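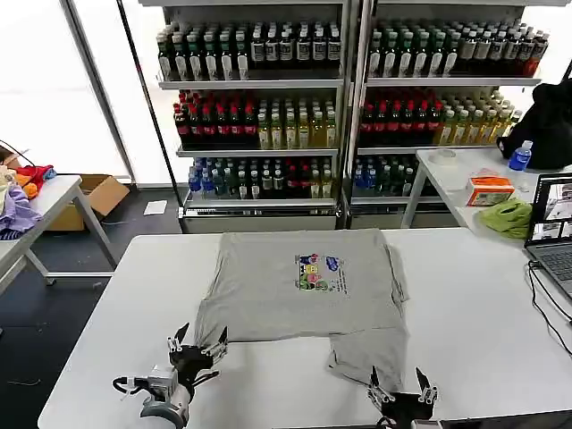

Clastiston Shared Workshop – Members' Forum
Board: Builds in Progress
Topic: Two-hand shirt folding, bench trial and request for comment

koutsoukos_bench
Posted in April, 7:40 pm

Members are invited to comment on the folding build at the front table. The present task is a short-sleeved T-shirt, laid flat, sleeves turned in, lower portion brought up, and the result moved to one side as a finished piece. Both hands take the shirt by its bottom corners for the final stage.

The sequence currently runs to 11 steps. Of 408 attempts entered in the log, most of those marked as failed were lost at the second sleeve. The hand closes on the fabric, lifts two layers in place of one, and the body of the shirt is pulled out of square. I would be grateful for proposals regarding fingertip shape, approach angle, or the order of the steps.

Bosum
Member, electronics bench
I would recommend that the order of steps be reviewed before any hardware is altered. If the lower portion is folded first, the sleeves are held under less tension and the second sleeve may be turned in with a shorter movement. The same fingertips could then be retained.

tablesaw_west
Member
I do not agree with the above. Folding the lower portion first produces a thick edge at the corners, and the fingers must then open wider to take hold of it. We saw the same difficulty last year with the towel project. The fingertips are pointed, and pointed tips are a poor choice for knit fabric in any order. A flat pad with a thin rubber face should be tried.

koutsoukos_bench
The pads were tried on one hand only. They held well but would not slide beneath the hem when the shirt was lying flat on the white tabletop. I am willing to repeat the test with a thinner pad if a member can supply the rubber.

Bosov
Member, textiles
A question concerning the garments. Is the same gray shirt used throughout? A printed chest area is stiffer than the surrounding cloth, and a sequence adjusted to that shirt may not carry over to a plain one. I would suggest at least 5 garments of different weight, entered separately in the log.

koutsoukos_bench
The gray shirt has been used for most of the attempts. The point is accepted and the log will have a garment column from now on.

Bosum
May I also ask that the cables at the right side of the table be tied down before the next trial. The present arrangement runs along the table edge, and the workshop rules on loose cabling apply to member builds as they do to the machine area.

tablesaw_west
Seconded. I remain of the view that the order of steps is a secondary matter – the grip is at fault. I have rubber sheet in 2 thicknesses and will leave a piece of each in the Clastiston parts drawer.

Bosov
I would ask that the pads and the new order not be tested in the same set of runs, as the log would then be of little use to either side of this discussion.

koutsoukos_bench
Agreed. The thinner pads will be tested first, with the order unchanged. The revised order proposed by Bosum will follow on the original fingertips. Cables will be clipped to the table before either.

Bosum
I would have preferred the reverse, but have no objection. Please post the log in this topic and not in the general board.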